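닦는다는 것에 대하여: Stildale 공개일 견학 보고서
로봇공학 입문 2조 과제 결과물

1. 견학 개요

2018년 9월 10일, 우리 조는 Mernstead에 있는 Dantas 연구동의 공개일 행사에 다녀왔다. 행사 이름은 Stildale이고, 이름의 유래는 안내 책자에도 없었다. 조원 넷이 전원 출석했으며 이는 이번 학기 들어 처음 있는 일이다. 점심 제공 공지가 전날 저녁에 올라온 것과 관계가 있는지는 조사하지 않았다.

우리가 신청한 프로그램은 "탕비실 정리 작업과 로봇 학습"이었다. 사람이 주황색 소스가 묻은 물건과 조리대를 회색 천으로 닦고, 그 동작을 기록하고, 나중에 로봇 팔 Falau가 비슷한 일을 한다. 신청할 때는 용접 시연이 이미 마감이었다.

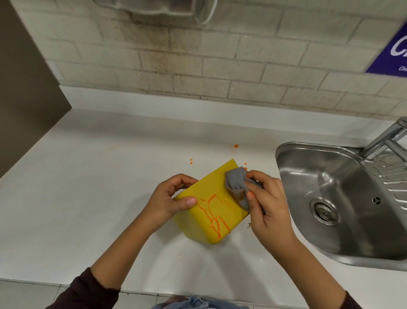
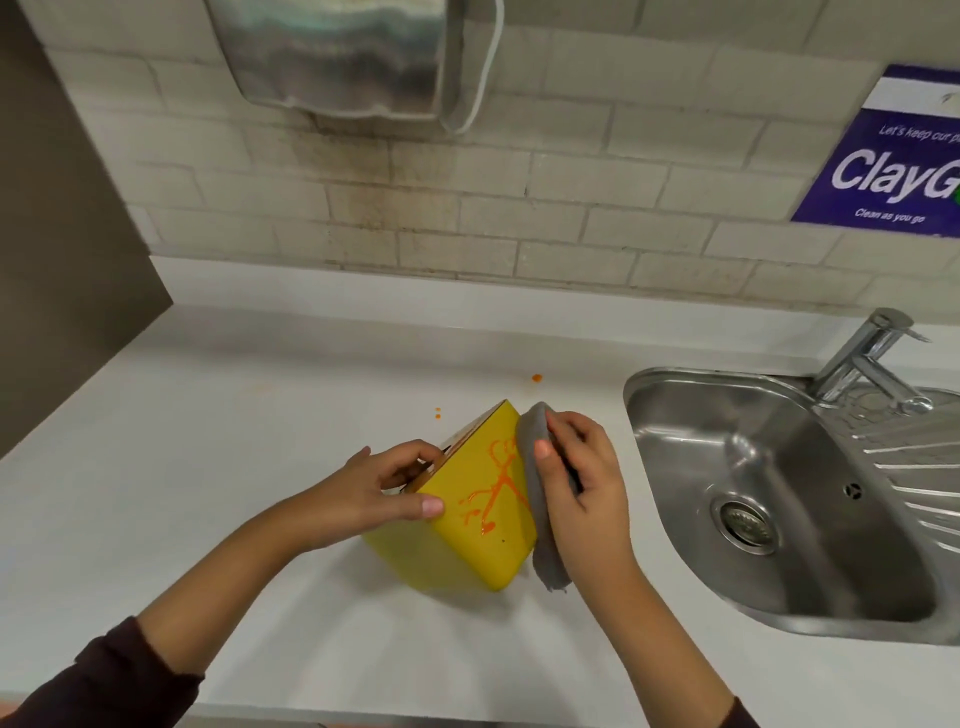
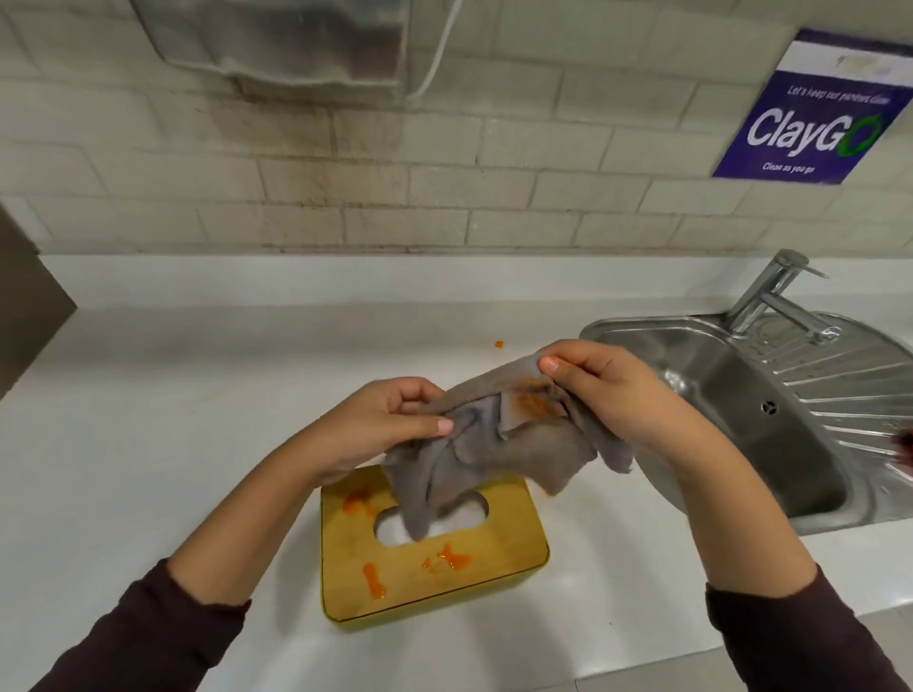
프로그램을 진행한 사람은 Sreekumar Marar 연구원이다. 첫인사가 "용접 시연이 마감돼서 오신 분들 계시죠?"였고, 참가자 절반이 신발을 내려다보았다.

2. 과제의 원래 목표와 실제로 한 것

계획서에 적은 우리의 목표는 "가사 로봇의 닦기 동작에 대한 정량적 비교 분석"이었다. 지금 다시 읽으면 무엇을 무엇과 비교하겠다는 것인지 나와 있지 않다. 중간 점검에서 교수님이 같은 지적을 하셨고, 우리는 견학을 다녀오면 분명해질 것이라고 답했다. 다녀와서 분명해진 것은 목표를 바꿔야 한다는 점이다.

바꾼 목표는 세 줄짜리 질문으로 정리했다. 사람은 얼룩을 닦을 때 어떤 판단을 하는가. 그 판단 중 어느 부분이 영상 기록에 남는가. 남지 않는 부분은 누가 어떻게 채우는가. 마지막 질문의 답을 미리 말하면, 대체로 Marar 연구원이 야근으로 채운다.

3. 설명 내용 정리

3.1 왜 하필 닦기인가

우리는 닦기가 쉬운 작업이라고 생각했다. 물건을 쥐었다 놓는 것도 아니고 나사를 조이는 것도 아니며, 초등학생도 시키면 한다(조원 한 명은 시켜도 안 한다고 동생의 사례를 들었다). 연구원의 설명은 달랐다. 컵을 옮기는 일은 컵이 옮겨졌는지 보면 끝났는지 알 수 있는데, 닦는 일은 끝나는 시점이 애매하다. 얼룩이 얇아지면 끝난 것인지, 천에 더 묻어나지 않으면 끝난 것인지, 보는 사람이 만족하면 끝난 것인지 정해야 한다.

게다가 천은 모양이 계속 바뀐다. 강체라면 위치와 방향을 숫자 여섯 개로 쓸 수 있다고 2주 차에 배웠다. 구겨진 천을 숫자 몇 개로 쓸 수 있느냐고 조원이 묻자 연구원은 "쓰고 싶은 만큼 쓰실 수 있습니다"라고 답했다. 우리는 이것을 농담으로 적어 두었다가 나중에 지웠고, 제출 직전에 다시 살렸다.

3.2 두 손의 역할 분담

한 손이 물건을 잡아 기울이고 다른 손이 천으로 누른다. 글로 쓰면 한 줄이지만 두 손은 계속 서로의 눈치를 본다. 누르는 힘이 세지면 잡은 손도 버텨야 하고, 닦는 면을 바꾸려면 잡은 손이 먼저 각도를 바꿔야 한다. 팔이 하나인 Falau에게는 이 분담이 통째로 문제가 된다.

그래서 Dantas에서는 물건을 고정 틀에 끼워 놓고 닦게 한다. 고정 틀에 끼우는 일은 사람이 한다. 누군가 그러면 자동화 비율이 얼마나 되느냐고 물었는데, 연구원은 좋은 질문이라고 하고 다음 슬라이드로 넘어갔다.

3.3 기록과 이름표

설명 자료에 따르면 지금까지 모은 닦기 기록은 1557건이다. 이 가운데 학습에 쓰는 것은 600건이고, 나머지는 손이 가려졌거나 설명과 동작이 맞지 않아 빠졌다. 빠진 이유 목록에 "닦다가 전화 받음"이 독립된 항목으로 있는 것이 인상 깊었다.

기록마다 사람이 구간을 나누고 이름을 붙인다. 잡기, 기울이기, 누르기, 밀기, 천 펴기, 확인하기 같은 식이다. 우리 조도 연습용 기록 하나를 받아 직접 나누어 보았다. 네 명이 같은 기록을 보고 구간을 나눴는데 결과가 네 가지였다. 특히 "확인하기"의 시작 시점은 조원 사이에 감정이 상할 정도로 의견이 갈렸다. 한 명은 손이 멈추면 확인이라고 했고, 한 명은 멈춘 손은 그저 쉬는 손이라고 했다. 결국 가위바위보로 정했으며, 이 방법은 현업에서도 권장하지 않는다고 한다.

4. Falau 시연 관찰

오후에는 시연 구역으로 자리를 옮겨 Falau가 닦는 것을 보았다. 관람석과 로봇 사이에는 투명한 칸막이가 있었고, 아이를 데려온 관람객이 칸막이에 지문을 여러 개 남겼다. 그것을 닦는 로봇은 따로 없었다.

시연은 한 회에 30초로 정해져 있었다. 첫 회에서 Falau는 얼룩의 위치를 잘 찾아갔고, 천을 대고, 얼룩 옆을 성실하게 닦았다. 정확히 같은 속도로 왕복하는 모습은 어딘가 존경스러웠으나 얼룩은 그대로였다. 연구원이 조명 때문에 위치 추정이 밀렸다고 설명하고 블라인드를 내렸다. 두 번째 회에서는 얼룩을 맞혔다. 다만 얼룩이 닦였다기보다 넓어졌다고 보는 편이 맞다. 조원이 적은 관찰 기록의 원문은 "면적 증가"이다.

세 번째 회가 제일 좋았다. 천을 한 번 접어 깨끗한 면이 나오게 한 뒤 바깥에서 안쪽으로 모아 닦았고 관람석에서 박수가 나왔다. 천을 접은 것은 사람이었지만 박수는 Falau가 받았다.

그 뒤로도 시연은 이어져 하루에 모두 16회를 한다고 들었다. 우리는 세 번째까지만 보았다. 네 번째 회 시작 시각과 점심 배식 마감이 겹쳤다. (오후 시연인데 점심이 왜 겹치는지 묻는 분이 계실 텐데, 그날 배식이 늦었다.) 따라서 아래의 논의는 앞의 세 회에만 근거하며, 표본이 작다는 점은 우리도 안다.

5. 논의

5.1 천의 상태라는 변수

보고서를 쓰면서 가장 오래 이야기한 것은 천이다. 사람은 닦다가 천의 어느 부분이 더러워졌는지 따로 적어 두지 않아도 알고, 적당한 때에 다른 면으로 바꾼다. 첫 회와 둘째 회의 Falau는 천을 늘 새것으로 취급했다. 두 번째 회에서 얼룩이 넓어진 이유도 여기에 있을 것으로 우리는 추정한다. 연구원에게 메일로 물었더니 "그것도 있고 다른 것도 있습니다"라는 답이 왔다. 다른 것이 무엇인지 다시 물은 메일에는 아직 답이 없다.

간단한 개선안으로 천을 몇 개의 칸으로 나누고 칸마다 사용 여부를 기억하게 하는 방법을 생각해 보았다. 조원 한 명이 반나절 만에 모의 프로그램을 짰다. 화면 속 로봇은 얼룩을 전부 없앤다. 화면 속의 천은 구겨지지 않고 소스는 마르지 않으며 물건은 밀리지 않는다는 가정이 들어 있다. 이 가정을 하나씩 빼 보았더니 두 번째 가정을 뺀 시점에서 프로그램이 멈췄고, 원인은 찾는 중이다.

5.2 멀리 튄 방울

물건에 묻은 얼룩만 작업 대상으로 적어 두면 그 주변에 튄 방울은 목록에 없는 일이 된다. 사람에게 "저것 좀 닦아 줘"라고 하면 보통 주변까지 닦을 것을 기대한다. 물론 기대가 늘 충족되는 것은 아니며, 우리 조원이 함께 쓰는 자취방 싱크대가 그 반례이다. 어디까지가 "저것"인지를 로봇에게 말로 줄 것인지 기록에서 배우게 할 것인지는 Dantas 안에서도 의견이 다르다고 한다.

우리는 말로 주는 쪽에 두 표, 배우게 하는 쪽에 한 표가 나왔고 한 명은 그날 조 모임에 오지 않았다. 말로 주자는 쪽의 논리는 단순하다. 범위를 틀렸을 때 어디를 고쳐야 할지 바로 보인다. 배우게 하자는 쪽은 세상의 모든 조리대에 대해 범위를 적어 줄 사람이 없다고 했다. 둘 다 맞는 말이어서 회의가 길어졌다.

5.3 성공을 누가 판정하는가

시연장 화면에는 회차마다 "완료"라는 글자가 떴다. 얼룩 옆을 닦은 첫 회에도 떴다. 알고 보니 이 글자는 정해진 동작을 끝까지 실행했다는 뜻이고 깨끗해졌다는 뜻은 아니었다. 우리 조는 이 대목에서 이상한 친근감을 느꼈다. 이 과제의 진행 현황표도 같은 방식으로 작성되어 있다.

판정 기준 후보로는 남은 색의 면적을 카메라로 재는 것과 흰 종이로 한 번 더 문질러 묻어나는지 보는 것이 있다. 앞의 것은 빛 반사에 약하다. 광택이 있는 면에서는 반사된 빛을 얼룩으로, 얼룩을 반사된 빛으로 잘못 보기 쉽다. 뒤의 것은 믿을 만하지만 한 번 더 문지르는 동작 자체가 닦기여서, 판정할 때마다 결과가 조금씩 좋아진다.

6. 역할 분담 및 아쉬운 점

질문 정리와 메일 연락, 구간 나누기 연습의 취합, 모의 프로그램, 보고서 작성을 각각 한 명씩 맡았다. 구간 나누기 취합본은 네 가지 결과를 하나로 합치지 못해 네 개를 모두 부록에 넣었다. 부록이 본문보다 긴 이유이니 양해 바란다.

아쉬운 점으로는 먼저 시연을 끝까지 보지 않은 것을 든다. 연구원이 나중에 말하기를 그날 제일 볼만했던 것은 마지막 회였다고 한다. 무슨 일이 있었는지는 웃으면서 알려 주지 않았다. 또 사람이 닦을 때 누르는 힘을 재 볼 기회가 있었는데 줄이 길어서 포기했다. 힘 자료가 있었다면 5.1의 논의가 지금보다 덜 허전했을 것이다.

다음 공개일은 3월이다. 그때는 천을 접는 손을 하나 더 단 Falau를 보여 줄 계획이라고 하며, 조원 전원이 다시 신청하기로 했다. 한 명은 용접을 1지망으로 쓰겠다고 한다.

부록 A. 연습용 기록 구간표 (네 가지)
부록 B. 모의 프로그램 실행 방법과 멈추는 지점
부록 C. Marar 연구원과 주고받은 메일 (답장이 온 것만)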